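List archive > Teleoperation and Demonstration > Protocols and data collection

November, 4:10 p.m.
From: Teleoperation Program Office, Drolto

Subject: Re: Two-basket garment transfer, acceptance of demonstrations with a second person at the table

Dear list members,

The Program Office has received the inquiry reproduced below from the Bawa site. Similar inquiries have reached us from Vurkeo, and a single reply to the list seems appropriate. The answers given here apply to all sites contributing to the garment transfer task and will be incorporated in the next revision of the operator protocol.

> We have completed the first block of garment transfer
> demonstrations and are preparing it for upload. Before we
> do so, we would like guidance on three points.
>
> First, the protocol states that the workspace should be
> "clear of other persons." At our site an assistant stands
> across the table and handles garments between episodes, and
> in some episodes the assistant's hand is on a garment while
> the operator is recording. Are these episodes to be
> rejected?
>
> Second, our operators disagree on when an episode ends. Some
> stop recording when the gripper opens over the second
> basket. Others wait until the arm has returned to its
> starting pose. The difference is several seconds per
> episode.
>
> Third, a garment sometimes catches on the rim of the basket
> and the operator has to lift it again. We have kept these
> episodes but are not certain that they should be labeled as
> successful.
>
> The block contains 634 episodes. We would prefer not to
> repeat it.

On the first point, the wording of the protocol is too broad, and the Program Office accepts responsibility for that. The clause was written for the rigid-object tasks, where a person's arm over the table was nearly always a fault in the recording. Garment work is different. Long pieces have to be presented, turned, and at times freed by hand, and sites have understandably arranged their work with an assistant opposite the robot.

Episodes with an assistant present are therefore acceptable. Where the assistant touches a garment during recording, the episode must carry the tag "assisted" and must be stored apart from unassisted episodes. The distinction matters in training. If assisted episodes are mixed in without a tag, the policy may learn to wait for a hand that will not be offered at evaluation, or to attempt lifts that succeeded only with a second person bearing part of the weight.

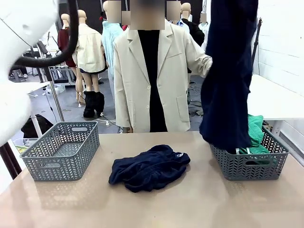 Sites should apply the tag according to contact, and proximity alone does not require it. An assistant who stands at the table with hands at rest does not make an episode assisted. An assistant who steadies, guides, or straightens a garment does, however briefly. If the reviewer cannot determine from the recording whether contact took place, the tag should be applied. Reviewers should consult the wrist view as well as the fixed view before deciding, as a hanging garment can easily hide a hand from one of them.

Faces of assistants and bystanders must be blurred before upload. This requirement is unchanged and applies to every view. Sites that share a room with other work should check the background of each recording with the same care as the foreground. The automatic tool will on occasion blur a mannequin head as well. Such blurs may be left in place and need not be corrected.

On the second point, an episode ends when three conditions hold: the gripper is open, the garment is no longer in contact with the gripper, and the arm has withdrawn above the rim of the basket. The return to the starting pose is not part of the task and should not be recorded. Episodes that already include the return may be trimmed at the site with the Trunum review utility. They do not need to be collected again.

Operators are reminded that the leader arms should be moved at an even pace during the withdrawal. In the blocks reviewed to date, the release is generally careful and the movement immediately after it is hurried, with the result that garments are dragged back over the rim by a sleeve or hem.

On the third point, an episode in which the garment catches and is then successfully placed is to be labeled "success, with recovery." These episodes are valuable and should not be discarded. Operators should not, however, produce recoveries on purpose. An episode in which the garment is left hanging over the rim, with any part of it resting on the table, is to be labeled a failure and retained.

The Program Office also wishes to restate the required quantities. Each site is asked to supply 500 unassisted episodes, labeled as success or as success with recovery. Assisted episodes are welcome in addition to that number but do not count toward it. With the Bawa block included, the archive will hold 1005 episodes, and we expect a portion of these to move to the assisted set once the tags have been applied. Sites that fall below their required number as a result will be granted additional collection time on request.

Each garment should be used in no more than 16 consecutive episodes before it is exchanged for another. Garments should be dropped onto the table or into the starting basket without being arranged. A folded or smoothed garment is a different starting condition and belongs to the folding task, for which separate instructions have been issued.

Questions concerning the tags should be sent to this list so that all sites may see the reply. Questions concerning upload credentials should be sent to the Program Office directly.

Teleoperation Program Office
Drolto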